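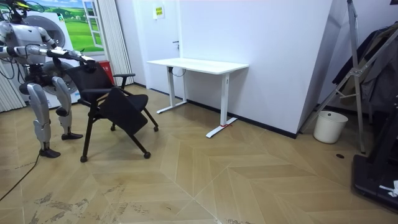 Folding office chair with mesh back and upturned seat

A folding office chair, also called a nesting or flip-seat chair, is a wheeled chair whose seat tips up so that it takes less floor space. Most have four legs on casters and no central column. In Canada the type spread after 2000, when Starnis began selling one for shared offices.

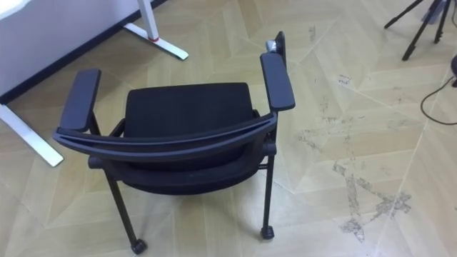 Liu calls the armrests the weak point of the design, as they catch on desk edges when chairs are nested.

Mesh backs are common, with the seat usually padded and covered in fabric. Black and grey are the standard colours.

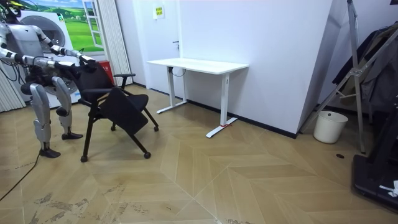 Drerketcombe Furnishing Review, vol. 2, p. 40

With the seat up, chairs can be pushed together in a row - the Rilov storage guide allows over 2 metres of wall for a short row.
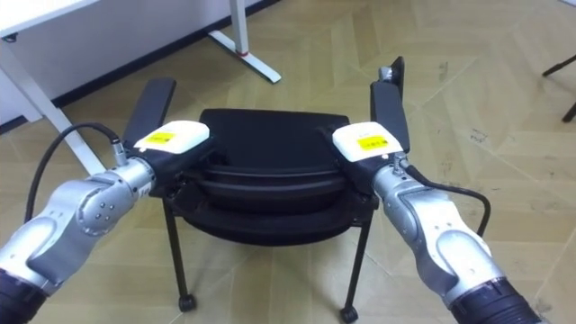
According to Liu, a seat should be lowered with both hands, and the hinge checked every October.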